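Home Archive Walks Grumbles About

2024-12-02
By Domenica Kälin

I have moved to Flellside, where winter starts in October and the letting agent calls the boiler "characterful". It has thirteen settings, and all of them are Off. 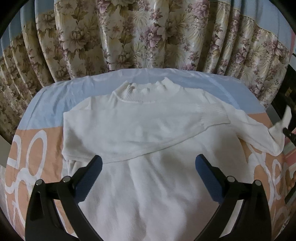

My mother's view is that heating is for people who own too few clothes. She raised us on vests, and I've gone over to her side faster than I'd like. A white top with a ribbed funnel collar now counts as indoor wear, small brownish mark and all. The man from Rikley came, tapped a pipe, and charged me for the tap. 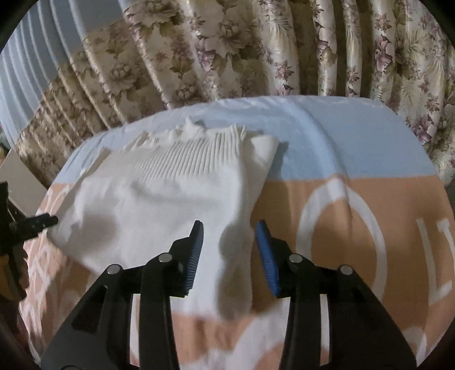

Curtains are the other family religion. Drawn at four, no arguments, and never mind who's reading. I used to mock this, and now I own a floral one that hangs in great long folds and would suit a small theatre. The bedroom is up to 18 degrees, by the way. The kitchen remains a matter for prayer, and the new part is coming from Stirstead, possibly by mule.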